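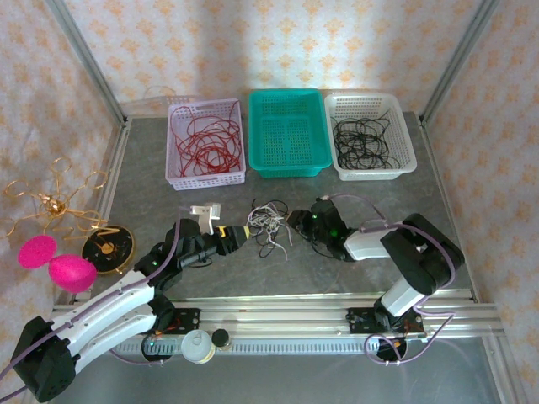 屋台広場「サヌティクス」助成事業 中間報告（2022年5月）

Sfeir食文化基金 ご担当者さま
報告者:Idside運営室 ニスリーン・ジャベル

1. 出店の状況

4月の出店は10台でした。申請書には「12台を見込む」と威勢よく書きましたので、2台足りません。1台は車検、もう1台は店主が「海辺のほうが客の機嫌がいい」と言って移っていきました。後者には反論できませんでした。
新顔では、マルワン・ダッバスさんのファラフェルの車「Dadia」がよく売れています。開店初日は19食で売り切れ、店主は大喜びでしたが、仕込みが19食分しかなかったことは申し添えておきます。現在の最高記録は1日132食です。行列が隣のカレーの車の窓口をふさぎ、カレーの店主からは文書で苦情をいただきました。文面はたいへん丁寧で、かえってこたえました。並び方は壁沿いに改め、その後は口頭の苦情に戻っています。

2. 割引券

助成金で刷った割引券は、近隣の事務所と図書館に置いてもらいました。使われた券のうち9枚は、出店者どうしが互いの昼食に使ったものです。規約に禁止とは書いていなかったため有効としました。規約は直しました。
券の文字が小さいというご指摘もあり、次の版では有効期限を大きくします。期限切れの券を握って並ぶ方に、窓口で説明するのはなかなか気が重い仕事です。

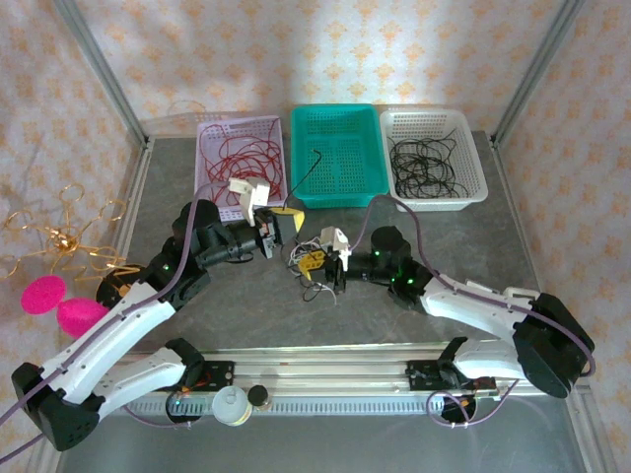

3. 支出と設備

電源盤の増設は済み、揚げ物の車が2台同時に動いても照明は落ちなくなりました。3台目については、試す勇気がまだありません。
ごみ箱は予算内で買えましたが、ふたの開け方が分かりにくいらしく、上に紙皿が積まれていきます。矢印の札を貼ったところ、札の上にも積まれました。足踏み式への交換を見積もり中です。
手洗い台の排水工事は業者の都合で遅れており、費用は次期に繰り越したく、別紙の変更届をご確認ください。

4. 次期の予定

夜の営業を月2回試します。近隣への説明は終わり、反対はなく、「匂いだけ来て困る」というご意見が一件ありました。その方には割引券をお渡ししました。期限は確認済みです。
雨天時の扱いは未定です。出店者は「小雨なら開ける」で一致していますが、小雨の定義では一致していません。前日の夕方に運営室が決める案を、次の出店者会議に出します。
変更届へのご返答は、次回の支払い手続きの前にいただけますと助かります。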